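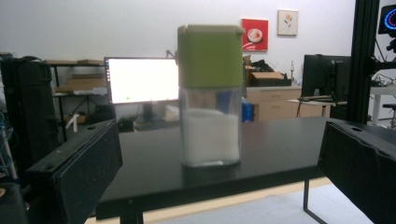 시즌 전체를 한 번에 예약 녹화하려면 어디에서 설정합니까?
홈 화면의 편성표에서 해당 프로그램을 선택한 뒤 '시리즈 예약'을 지정합니다. 설정 절차는 4.2항을 따르십시오.

4.2 시리즈 예약 녹화 설정

이 항은 Jedent 셋톱박스에서 드라마, 여행 프로그램 등 연속 편성물을 회차별로 자동 녹화하는 방법을 설명합니다. 단일 회차 예약은 4.1항을 참조하십시오.

시작하기 전에
저장 장치가 본체 뒷면 USB 단자에 연결되어 있어야 합니다. 편성표는 최초 연결 후 약 29분이 지나면 전체 채널이 표시됩니다. 그 전에는 일부 회차가 검색되지 않을 수 있습니다.

1. 리모컨의 [편성표] 버튼을 누릅니다.
2. 방향 버튼으로 원하는 프로그램의 회차로 이동한 후 [확인]을 누릅니다. 아무 회차나 선택해도 됩니다.
3. 상세 정보 창에서 '시리즈 예약'을 선택합니다.
4. 녹화 범위를 지정합니다.
 - 신규 회차만: 재방송은 녹화하지 않습니다.
 - 모든 회차: 재방송과 특별편을 포함합니다.
 - 현재 시즌만: 시즌 번호가 바뀌면 예약이 자동 해제됩니다.
5. 보관 회차 수를 입력합니다. 기본값은 6입니다. 입력한 수를 초과하면 가장 오래된 회차부터 삭제됩니다.
6. 종료 여유 시간을 설정합니다. 생방송 뒤에 편성된 프로그램은 지연 방송에 대비하여 기본값보다 길게 지정하십시오.
7. [저장]을 누릅니다. 편성표의 해당 회차에 빨간색 표시가 나타납니다.

참고: 다음 시즌의 방영 일정이 확정되지 않은 경우에도 예약은 유지됩니다. 새 시즌이 편성표에 등록되면 별도 조작 없이 녹화 목록에 추가됩니다. 단, '현재 시즌만'을 선택한 예약은 새로 설정해야 합니다.

참고: 방송사가 프로그램 제목을 변경하면 동일 시리즈로 인식되지 않습니다. 이 경우 기존 예약을 삭제하고 2단계부터 다시 진행하십시오.

주의: 녹화 중에는 저장 장치를 분리하지 마십시오. 녹화 파일 전체가 손상될 수 있습니다.

주의: 동시에 녹화할 수 있는 채널은 최대 3개입니다. 초과분은 우선순위가 낮은 예약부터 취소되며, 취소 내역은 [메뉴] > [녹화] > [기록]에 남습니다.

예약 우선순위 변경
1. [메뉴] > [녹화] > [시리즈 목록]으로 이동합니다.
2. 옮길 항목에서 노란색 버튼을 누릅니다.
3. 위아래 방향 버튼으로 위치를 조정하고 [확인]을 누릅니다. 목록 위쪽에 있을수록 우선순위가 높습니다.

오류 코드 69가 표시될 때
저장 공간이 부족하여 예약이 보류된 상태입니다. 시청을 마친 녹화물을 삭제하거나 보관 회차 수를 줄이십시오. 공간이 확보되면 다음 회차부터 녹화가 재개됩니다. 보류 중에 방영된 회차는 복구되지 않으므로 재방송 시간을 확인하여 4.1항의 방법으로 따로 예약하십시오.

Minami 리모컨 앱에서도 시리즈 예약을 추가할 수 있으나, 종료 여유 시간은 본체에서만 변경할 수 있습니다. 앱 연결 방법은 5.1항에 있습니다.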